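点検日 2021年2月16日 / 対象:作業台まわり、黒いトレー、配線、床 / 様式:Kaneko棟共通チェックリスト(改訂2)

記入の前に一言。この様式は項目の半分が「問題ないこと」で終わっていて、何をもって問題ないとするのかが書かれていない。前回分の控えを見ると全項目に丸が付いている。全部丸の点検表を私はあまり信用しないので、今回は丸を付けた項目にも根拠を書く。根拠が書けない項目は「保留」とした。保留は不合格ではないが、合格でもない。

凡例:○ 確認した / △ 条件付き / × 直すこと / 保 保留

## 1. 作業台と天板カバー

- [○] 台のがたつき。四隅を順に手で押した。動かない。
- [△] 茶色の天板カバーの浮き。手前側の角がめくれる。テープで押さえた跡があるが、粘着が弱っている。貼り直すのではなく、端を折り込んで下から留めること。
- [保] カバーの耐薬品性。Stilamierの製品説明には「一般的な洗剤に耐える」とある。一般的とは何か。うちで使っている洗剤が含まれるのか、問い合わせの返事がまだない。
- [×] カバーの下の清掃。めくって確認したところ、粉状の乾いた汚れがあった。清掃記録には毎週実施と書いてある。カバーの上だけ拭いたものを「天板清掃」と書くのはやめてほしい。

コメント:カバーを敷くと台がきれいに見える。困るのはそこで、茶色だと薄い汚れは斜めから見ないと分からない。白い布で拭いて布の色を見る方法に変えたい。手間は増えるが、目視だけの丸よりはましだと思う。

## 2. 黒いトレー

- [○] 割れ、欠け。縁を指でなぞった。引っかかりなし。
- [△] 底の傷。浅い擦り傷が数本。今すぐ交換するほどではないが、次の点検で爪がかかるようになっていたら交換。
- [×] 使用区分の表示。食品用と部品用のトレーが同じ棚に重なっている。どちらも黒い。
- [保] 洗浄後の乾燥。「自然乾燥」としか書かれておらず、場所も時間も決まっていない。

コメント:部品用と食品用の区別は「使う人が知っている」という回答だった。知っている人が休んだ日はどうするのか。縁に色テープを巻く案が出ているが、テープは洗えば剥がれる。刻印か、いっそ色の違うトレーにするべきで、テープ案には賛成しない。

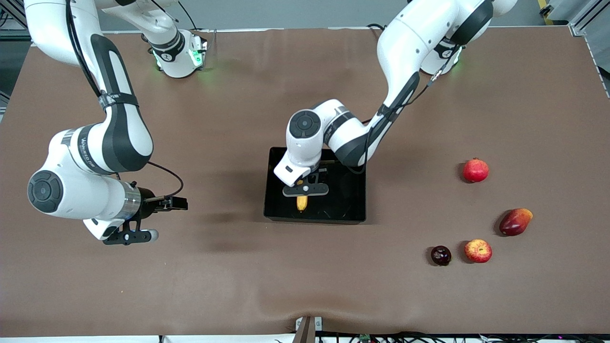
トレーに載せるものの管理は、様式では「残留物がないこと」の一行で済まされている。これでは載せる前の話なのか、終わった後の話なのか読み取れない。黒いトレーの底に黄色い小さなものが一つあれば、離れたところからでも目に付く。バナナのかけらかもしれないという程度のことは見た目で言えても、それが食べ物かどうかを色と形だけで決めて処理するのは乱暴だ。逆に、黒い底に黒っぽいものが残った場合は目視ではまず拾えないと考えておく。したがって本項目は「作業前」と「作業後」の二つに分け、作業後のほうは目視に加えて指で触れるか、白い紙で拭って確かめる方法を指定したい。

改訂案は次のとおり。

- [ ] 作業前:トレーが空であることを、持ち上げて傾けて確認した
- [ ] 作業前:載せるものの名称を記録票に書いた(「黄色いもの」などの書き方は不可)
- [ ] 作業後:載せたものを全部回収した
- [ ] 作業後:底と四隅を白い紙で拭い、色が付かないことを確認した
- [ ] 作業後:食品を載せた場合は洗浄し、伏せずに立てて乾かした

最後の「伏せずに」は現場から不評である。立てると倒れるという。それなら倒れない置き台を用意すればよく、伏せてよい理由にはならない。伏せて置いたトレーの内側に水滴が残っているのを、今回の点検でも見た。

## 3. 機器まわり

- [○] 台座の固定。左右とも、締め付けの合いマークにずれなし。
- [○] 台座の表示灯。点灯時の色を左右とも確認。
- [△] 可動部の配線。黒い細いケーブルにたるみがある。たるみは必要なものだが、どこまでが必要分なのか基準がない。最大まで伸ばしたときの余裕を測って書き残すこと。
- [保] 非常停止の動作試験。前回の記録は「良」の一文字。誰の立ち会いで、どの位置から押したのかが分からない。再試験する。

コメント:表示灯が緑だから安全だ、と口頭で説明された。表示灯は機器の状態を示すもので、手を入れてよいという許可ではない。掲示物にもそう読める文があるので、文言を直す。「緑のときは作業可」を削り、「手を入れる前に停止操作を行い、停止を確認する」とする。

## 4. 食品を扱う日の追加項目

- [×] 手袋の在庫。箱はあるがサイズが一種類しかない。合わない手袋は外される。外した人を叱る前にサイズをそろえること。
- [△] 食品の保管。朝に出して夕方まで台の脇に置いていた日がある。涼しい時期なら見逃されても、8月に同じことをすれば傷む。季節で運用を変えると必ず忘れるので、年間を通して同じ決まりにする。
- [○] 廃棄容器のふた。閉まる。
- [保] アレルギー表示。果物も対象に含めるかどうか、回答待ち。

コメント:少量だから構わないだろうという意見があった。床に落ちた果物の小片で足を滑らせるのに、量はいらない。

## 5. 床、通路、照明

- [○] 通路の幅。台車を実際に通して確認した。
- [×] 台の下の延長コード。束ねたまま使っている。束ねた部分に熱がこもる。ほどくか、短いものに替える。
- [△] 床の滑り。乾いた状態では問題を感じない。濡れた状態では試していないので丸にはしない。
- [△] 照明。天板の手前に影が出る。拭き残しの確認には手元灯がいる。

コメント:Clodovの滑り止めマットを敷けば解決、という提案書が付いていた。価格は1枚3,386円で、高いとは言わない。ただ、マットの端は別のつまずき場所になるし、下にこぼれたものは見えなくなる。天板カバーで起きていることを床でもう一度やるだけではないか。試すなら一枚だけ、期限を切って。購入を前提にした試用には同意しない。

## 6. 洗剤と備品

- [○] 洗剤容器の表示。中身と一致。
- [×] 希釈の手順書。Zelusの旧製品のまま。現行品とは倍率が違う。旧版は本日外した。
- [△] ふきん。33枚の登録に対して、用途の色分けが守られていない。床用の色が台の上にあった。
- [保] 消耗品の交換時期。「2,000回使用で交換」とあるが、使用回数を記録している帳面が見当たらない。数えていないものに回数の基準を付けても意味がない。月単位に改めるか、帳面を作るか、どちらかに決めること。

## 是正の扱い

×の項目は次回を待たずに直し、直した状態を点検者が見てから消すこと。「対応済み」と書いてあるだけでは消さない。△は次回に再確認し、同じ内容で二度続いたら×に上げる。

保留については、回答が来ない場合に自動的に丸とする運用があったようだが、今回から取りやめる。回答がないなら保留のまま残す。保留の多い点検表は見栄えが悪いと言われたが、見栄えのために付けている表ではない。

次回持参するもの:白い紙、手元灯、巻尺、色見本、前回の控え(写しではなく原本)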